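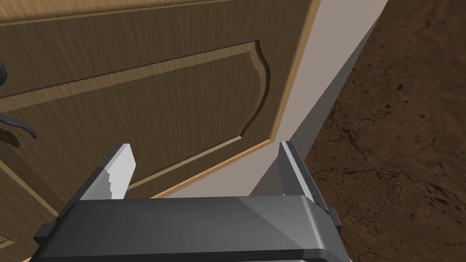
Illustration: Portela

The quiet work of the night shift in your kidneys

By Philomena Amegashie
January 2022

Somewhere past two in the morning, while you are dreaming about missing a train, your body is doing a beautiful piece of housekeeping. A hormone called vasopressin has gone up, your kidneys have gotten the message, and water that would have headed for the bladder at lunchtime is being pulled back into the blood instead. I have been reading about this hormone for months and I still think it's one of the best stories in the human body!

Vasopressin also goes by the name antidiuretic hormone, or ADH, and it's made in a part of the brain called the hypothalamus. From there it travels down to the pituitary gland, which sits behind the bridge of your nose and holds the stuff until it's needed. Nearby are cells that sense how concentrated your blood is. They are wonderfully fussy. A change of a percent or two, the kind you might get from a salty dinner or a long walk in the heat, is enough to get them going.

What happens next takes place in the collecting ducts, the last stretch of tubing in the kidney before urine leaves for good. The cells lining those ducts keep little water channels, called aquaporins, packed away inside them. When vasopressin arrives, the channels move up to the cell surface and water slips through, back toward the bloodstream. When the hormone fades, the channels get tucked away again. Up and back, all day long, and you never feel a thing.

I love that this system was worked out by people looking at something else. The protein that became known as the first aquaporin turned up in the early 1990s as a stubborn contaminant in a study of red blood cells. Scientists had argued for decades over whether water needed channels at all, or simply seeped through the cell's fatty wall. Then here was this protein, and when frog eggs were made to produce it and dropped into fresh water, they swelled and burst. I would have given a lot to be in the room for that one.

So why do some people sleep straight through and others don't? Plenty of reasons, and most of them are ordinary. Many of us make less of a nighttime rise in vasopressin as we get older. Fluid that settles in the ankles during the day goes back into circulation when we lie down (this one surprised me), and the kidneys deal with it at bedtime. Alcohol holds vasopressin down, so a couple of drinks in the evening can mean a trip down the hall and a dry mouth in the morning. Caffeine late in the day doesn't help. Sleep apnea, diabetes, an enlarged prostate and certain medicines can all play a part too, and those are worth raising with a doctor if the pattern is new or is wearing you out.

When I wanted to see my own pattern I kept a bladder diary, the same low-tech tool clinics have used for years. You write down what you drink and when, and you measure what comes out and when. Mine lived in a spiral notebook next to the sink. I kept it going for 17 days in June, far longer than anyone needs to. A few days is usually plenty! The page I remember best followed a picnic with ham, pickles and hardly any water. I was up twice, and thirsty both times. Salt again. The next evening I had soup without the saltshaker and slept until the alarm.

There is a rare condition in which the vasopressin system fails. It's called diabetes insipidus, and apart from the thirst and the trips to the bathroom it has little to do with the diabetes most of us know. Either the brain doesn't release enough of the hormone or the kidneys don't respond to it, and people can pass many quarts of very pale urine in a day. In the first type, a man-made version of vasopressin called desmopressin can make a huge difference. The second type is harder to treat, and a diet lower in salt is often part of the plan.

The opposite problem exists as well. Too much vasopressin makes the body hang on to water it should let go of, and the sodium in the blood drops. Headache, nausea and confusion can follow, and a severe case is an emergency. Marathon runners who drink far beyond their thirst can get into the same kind of trouble, which is why many race doctors now tell them to drink when they're thirsty and leave it there.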